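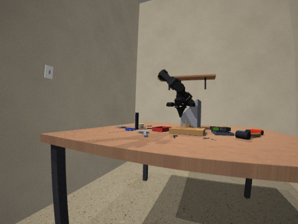 The Vavine Home Baking Project has reached the middle of its year, and we are happy to be writing to Humex with more good news than bad, plus a few things we would do differently if we could have the spring back. As you may remember from our proposal, the idea was to put together a set of plain, dependable yeast bread recipes for people who have never baked a loaf in their lives, test them in ordinary Hadthorpe kitchens, and teach them in small evening classes. We have tried all along to write for a modest setup. An ordinary table is the sort of thing we have in mind when we write "work surface" in a recipe, and we have been careful not to ask for marble slabs or a kitchen island the size of a rowboat. A table, a bowl, an oven that mostly tells the truth, and a place to set the salt so you don't forget it.

This report covers the work through the end of June, with a few notes on what has happened since. It was finished on 2024-08-03. The budget sheet is attached separately in the same layout as last time.

Where the recipes stand

We promised you a collection of 17 recipes and we have 17, although they aren't quite the same ones we listed. The rye raisin loaf came out. We loved it, and we kept making excuses for it, and in the end the home testers told us kindly but firmly that it stuck to everything they owned. In its place is a pan of soft potato rolls, which has turned into the favorite of the whole collection. You boil one medium potato, mash it while it's hot, save the cooking water, and let both cool down before they go anywhere near the yeast. Several testers skipped the cooling step in the first round and ended up with small, heavy rolls that had a lovely flavor and could have propped open a door. The recipe now says "cool until you can comfortably hold a finger in it" in two separate places, and the second round went much better.

The other recipes have settled down nicely. The plain white sandwich loaf went through five versions (we know, five, for the plainest bread in the book) and we learned more from it than from anything else. Our first draft gave a rising time of one hour and left it at that. People with warm kitchens had dough climbing out of the bowl, and people with drafty ones gave up on a lump that simply needed another 40 minutes by the stove. We now describe what the dough should look like and how it should feel when you poke it, and the time comes second, as a rough guide. It makes the recipe longer. We think it's worth the extra lines, and so did nearly all the testers who wrote back.

The oatmeal loaf, the cinnamon swirl, the skillet flatbread, and the overnight no-knead round are all finished except for proofreading. The olive oil pan bread is finished too, though there is still a friendly disagreement here over how much salt goes on top, and whoever types up the final copy will probably win it.

Two recipes still need work. The braided egg bread tastes just right but the braiding instructions confuse people, and each time we rewrite them they get worse. We are going to try drawings. The whole wheat loaf is the other one. It's good on the first day and crumbly on the second, and for a bread meant to see a family through a week of lunches that won't do. We are testing a version where the flour and water sit together for half an hour before anything else goes in, and another with a spoonful of honey and a little more oil. The early loaves are promising.

Home testing

This was the part of the project we worried about most, and it has been the nicest surprise. Your grant let us hand out flour and yeast to anyone in Hadthorpe willing to bake a recipe twice and fill in a form, and 66 households signed up. Most of them had never made yeast bread before, and those were exactly the people we wanted. An experienced baker reads "knead until smooth" and fixes our mistakes without noticing. A beginner calls us up and asks how smooth, and whether it's supposed to hurt.

The forms came back in all kinds of states, some with dough on them, and they have changed the way we write. Here are the changes that made the biggest difference:

Every recipe now gives flour by weight first and by cup second. We had it the other way around, and our cups and the testers' cups plainly weren't agreeing.

We tell people to hold back a handful of flour at the beginning and add it only if the dough needs it. Dry dough was the most common trouble by far.

We say what size pan to use, and what will happen if yours is a little bigger.

We took out the word "lukewarm." It meant something different to everybody who read it.

We also added a page at the front called "If it went wrong," and testers told us it was the page they turned to most. It covers loaves that didn't rise, loaves that rose and then sank, pale bottoms, thick crusts, and the gummy streak you get when you cut into bread that is still hot. We have sympathy for that last group. It is very hard to leave a warm loaf alone.

Evening classes

We planned for a spring series and a fall series. The spring series is done, three classes in all, and every one of them was full. The first was the sandwich loaf, the second was rolls, and the third was the overnight round, which is an odd thing to teach in an evening because most of the work happens while everybody is home asleep. We got around that by mixing one dough with the class to take home and having another ready to bake, and people seemed to enjoy seeing both ends of it.

We did underestimate the ovens. When a whole class shapes its loaves at the same moment, all of the loaves want to go in at the same moment too, and for the first class we had people waiting well past the hour we'd promised to let them go. They were very good about it, and there was butter, which helps. For the second class we staggered the tables so that half the room started early, and that fixed most of it. In the fall we'd like to keep the staggered start and shorten the talk at the beginning, which even we can admit ran long.

People asked again and again for a class on what to do with old bread: crumbs, stuffing, bread pudding, croutons, a good strata. It wasn't in our plan. We would like to add it to the fall series in place of the second rolls class, at no added cost, and we'd be glad to know whether Humex is comfortable with that swap.

Flour and supplies

Yeh Mill has supplied all of the bread flour and most of the whole wheat since we started, and the quality has been very even from bag to bag, which matters a great deal when you're trying to work out whether the recipe is at fault or the flour is. There was one late delivery in the spring, and we filled in with store flour for a week. We marked those test forms so the results wouldn't get mixed up, and then found that the beginners' loaves came out much the same. That was reassuring, as most readers will be using whatever the grocery store has.

Yeast cost us more than we expected. We bought the small packets because they were easy to hand out, and we should have bought it in bulk and portioned it into jars. We have changed over for the second half of the year. Pans cost less than expected, so the supplies line as a whole is still close to where we said it would be.

The booklet

The plan is still to print 1,000 copies and give them away in Hadthorpe through the library, the food pantry, and the fall classes. The layout is partly done. We have asked for a binding that lies flat — anyone who has tried to hold a cookbook open with a floury elbow will understand why — and it costs a little more per copy than the one in our proposal. We can cover the difference from what we saved on pans, and it's noted on the budget sheet.

We had hoped to have the text ready for the printer by the end of June and we missed that, mainly on account of the whole wheat loaf and the braid. The new goal is to have all of the text finished before the fall classes start. If the whole wheat still isn't behaving by then, we will print it as a half wheat loaf, which we already know keeps well, and save the full version for another time.

What comes next

Through the rest of the summer we'll be finishing those two recipes, getting the drawings made, and sending the potato rolls and the sandwich loaf out for one last round with households that haven't seen them before. After that comes proofreading, reading every recipe aloud with the ingredients in front of us, which is slow but is how we caught a missing tablespoon of sugar in the cinnamon swirl.

Sign-up for the fall classes will open once we have the room dates settled. If anyone from Humex would like to come and bake with us, we'd be delighted to save you a spot at a table, and you would of course take your loaf home with you.

Two questions we would be grateful to have answered before the next payment: whether the old-bread class is all right with you, and how you would like Humex named on the inside cover of the booklet.

With many thanks from all of us at Vavine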